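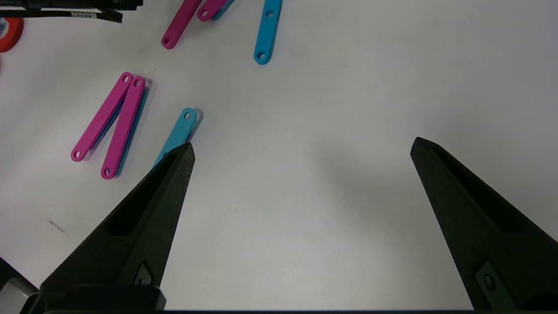 Trastside open day, quick notes before I forget it all

Got there just after 10 in the morning, July, already hot. Parking is behind the Avberg building, not in front, the sign is no help. Walked in the wrong door, got sent back out. Fine.

Trastside makes building sets. Flat plastic strips, rounded ends, hole at each end, you pin them together and get bridges, cranes, whatever. I had a tub of something close to it as a kid so I was an easy sell. Admission free, they ask you to sign in and wear the shoe covers past the yellow line.

Rochelle Ashby took our group around. Fast talker, knows her stuff. Molding hall first. Loud. You stand behind a rail and the parts drop into a bin, still joined up, and then a trimmer takes off the extra. She passed some around, the cut edge is smoother than I expected. One press does a full run in one color before they clean it out and switch. Takes most of a shift to change over — pink to blue is the annoying one apparently, you get a purplish batch in between and that all goes back in the grinder.

Then the sorting and checking room, which I liked best. Quiet after the hall. White tables, magenta and cyan bars scattered on them, some lying on top of each other. Eduardo Catacutan runs this part. He checks the holes mostly. Too tight and a kid can't get the pin in, too loose and the bridge sags. He let us try with a good one and a reject and I could not see any diffrence, but you feel it right away with a pin.

Asked why only two colors on the tables. That week's order, the Kereama set, 1120 boxes. Other colors come back in the fall.

Packing was closed for lunch so we only got the window. Shame.

The build table at the end was mobbed. Kids had most of the long bars, I made a sort of gate. It fell over. A dad next to me had a working drawbridge, show off.

Shop: the Pustura starter box is 39 dollars, the bag of seconds is 3. Got 2 bags. Seconds are fine for messing around, a few stiff holes, scrape them out with a pencil.

Cafe is a coffee machine and a bowl of chips. Eat before you go.

Tour ran about an hour and a bit, stairs in the middle, no elevator that I saw — ask ahead if you're bringing a stroller. Would go agian for the packing room.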